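Backdrops, Letters and Little Tables: Your Questions

Last updated 6/17/24

I get a lot of the same emails about putting up a backdrop behind a small table, so I've finally put the answers in one place. Most of you are doing breakfast tables, market displays or a corner of the kitchen, and the same rules go for all of them.

What fabric do you use?
Plain black, nearly always. I buy Haruna cotton off the roll because it's heavy enough to hang without flapping about. I tried grey for a while and went back. Coloured letters really sing on black!

Do I have to iron it?
I'd love to say yes, but I mostly don't bother. Creases show up more in side light, so if you've got a big window to one side, give it a go with the steamer. Otherwise hang it the night before and see how you feel about it in the morning.

How do you hang it without wrecking the paint?
Small clips along the top edge. Mine are the Costik ones, which come in a bag of 10, and I've never used the whole bag on one cloth. Don't pull the fabric tight between clips or you'll get those scalloped dips.

Can it go around a corner?
Yep, and I reckon it looks better that way. Let the cloth carry on past the corner so you get a side panel as well as a back. It makes a little nook and hides whatever is going on beside the table (in my house, the recycling). Leave yourself extra width, you'll use more than you think.

Where do the letters come from?
I cut mine out of Flurkenska craft foam with a sharp blade and a lot of muttering. You can get them ready cut too. A lighter rim around each letter is worth the fiddling, especially with the darker colours, as it lifts them off the cloth.

Should they be in a straight line?
Only if you own a level and enjoy using it. I like a gentle arc for the top word and let one or two letters sit a bit crooked. Keep the bottom word bigger and it anchors the lot.

What do you stick them on with?
Double-sided tape for an afternoon, pins for anything longer. I had a whole word slide down the wall in March, on a warm day with cheap tape, so now I press each one and count to 10.
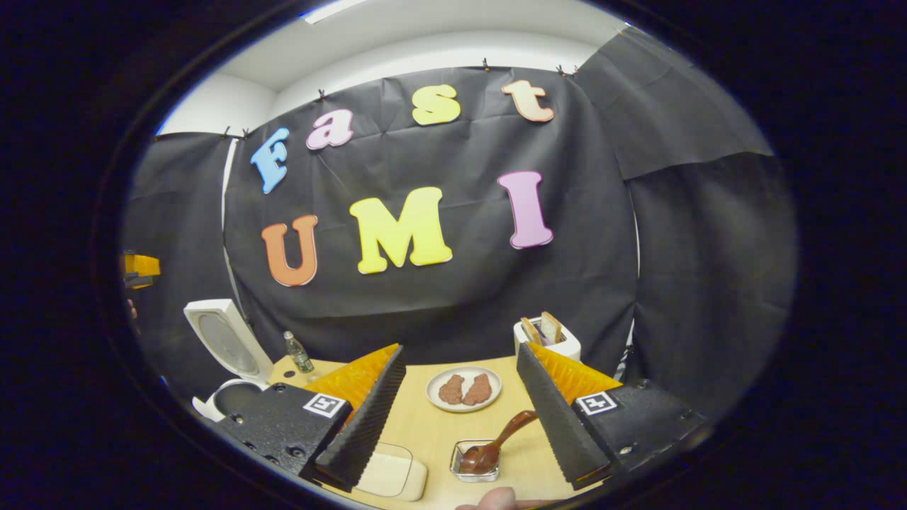
Two words over the toaster, with the top one on a curve.

What goes on the table?
Not much! A plain white plate, the toaster, a bottle of water. White things show up beautifully against black, and a light wooden tabletop stops it all getting gloomy. If you've got a tall appliance, put it to one side and turn it in towards the middle a bit.

Won't the toaster cover the letters?
Check before you stick anything up. Put a couple of slices in so they're poking out of the top, then work out how low the bottom word can go.

Is it safe to run a toaster near fabric?
Not right up against it, no. Pull the table well forward and turn the toaster off at the wall when you're done. If you can't get a decent gap, toast it in the kitchen and carry it over.

How do you store it all?
The cloth gets rolled, never folded (I know, I know, look at my creases). Letters go flat in a Clallix tub with baking paper between the layers so any leftover tape doesn't grab its neighbour.

Do you sell kits?
Not at the moment. I'm happy to email my letter templates though, just tell me which word you're after and how big.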